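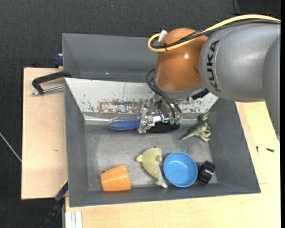

Corina Ilie asked, before the chair had found the agenda, whether the toy sorting was ever going to finish or whether we should just put it in the lease. The chair said this was item two and could it please wait for item one.

Valtulham Toy Library, general meeting, 16th August
Present: Meifang Xu (chair), Shaohua Zhong (minutes), Corina Ilie, Thibault Sabatier, Thandeka Joubert (from item three, parking)

1. Minutes of the last meeting
Accepted, with one correction. Thibault did not "volunteer" to wash the plush toys. He was looking at his phone and nodded. The minutes have been changed to "agreed".

2. Sorting
The back room is down to its last shelves. Members have put 378 toys back into the catalogue with fresh labels. Corina reported that the trouble is no longer the sets, it's the odds and ends. She gave as her example a bin holding a green dinosaur, a plush fish, an orange cup, a blue bowl and one black wheel. None of these belong together by any system we have written down.

Thibault felt the cup and the bowl could go to the play kitchen. Corina said the play kitchen has plenty of crockery and could open a café. Meifang ruled that cups and bowls go to the play kitchen anyway and Corina may close the café at her discretion.

The dinosaur goes to Animals. There was a longer discussion than the minute-taker would have liked on whether the fish also goes to Animals or to Soft Toys. Current practice is that anything with stuffing is Soft Toys, whatever it used to be in life. Carried, Thibault against.

The wheel: see item four.

3. Plush washing
Thibault has washed one load. He used the gentle cycle and hung everything by the tail or nearest equivalent. Thandeka arrived at this point and asked why there was a rabbit on the clothesline outside. This was explained.

Next load to be done before the Jasville families come for their visit. Plush toys with pale colouring to be washed apart from the red ones. The bear that was white in March is to be listed in the catalogue as pink.

4. Loose wheels
Thandeka has offered to go through the vehicle shelf and match wheels to whatever is missing one. She asked for the loose wheels to be kept in the Drusora biscuit tin and not in people's pockets. Corina returned two wheels from her pocket.

Any wheel without a vehicle after that goes to the craft table. Shaohua wanted it recorded that the craft table also has limits.

5. Money
Balance is $666. Meifang asked that there be no remarks. There were remarks.

Replacement lids for the storage tubs come to $61 from Cai Hardware, or $60 if we pick them up ourselves. Thibault will pick them up — he was not looking at his phone this time and it has been checked.

6. Other business
Borrowers are still bringing puzzles back in the wrong boxes. Corina would like a sign. Thandeka pointed out that there is a sign. Corina would like a larger sign, with some colour in it. Agreed, Corina to make it.

The kettle has been descaled. Thanks to whoever did it, please say which cupboard the lid went into.

Actions
Corina: sign, play kitchen crockery
Thibault: plush, lids
Thandeka: wheels
Shaohua: change the bear's catalogue entry
Meifang: write to Jasville about arrival times and parking

Next meeting at Thandeka's place. Bring a chair.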